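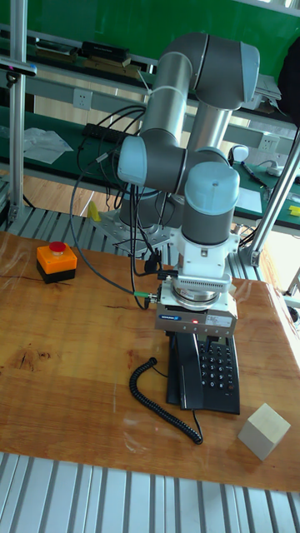 Notes on Irnholm, second viewing, projected digitally. Runtime on the festival sheet is 4 minutes longer than the cut I saw. The repair-shop sequence is built almost entirely from locked-off shots, and the staging depends on color more than movement. Think of light blue joint caps against a grey-and-silver arm: the eye goes to the caps first and reads the shape from them. The film does the same with the daughter's scarf and the ferry railings.

---

2/ Sound. The first reel has no score. Dialogue sits low in the mix and the room tone is high, so the lines in the stairwell are hard to follow without subtitles. I assume this is intended. The ferry horn is the first thing placed hard in the rear channels.

---

3/ Editing. The dinner scene holds one setup for 40 seconds before the first reverse angle. After that the cuts come on the listener, never on the speaker. The same pattern was used in Seltness, where it was applied to every conversation and wore out early. In this film it is kept for the father.

---

4/ Structure. There are 3 time periods and no captions. The winter coat marks the earliest one, the empty apartment the latest. The middle period is the weak part. The harbor inspection subplot gets a long setup and one line of payoff.

---

5/ Aspect ratio narrows for the letters and widens again on the crossing. The change happens inside a pan, during a pass behind a pillar. I missed it the first time.

---

6/ Screening details: 277 seats, center block, row G. Masking was set correctly. House lights came up before the end credits finished, which cut into the closing song.

---

7/ Still prefer it to Seltness. Will post separately on the Rakix short that played before it.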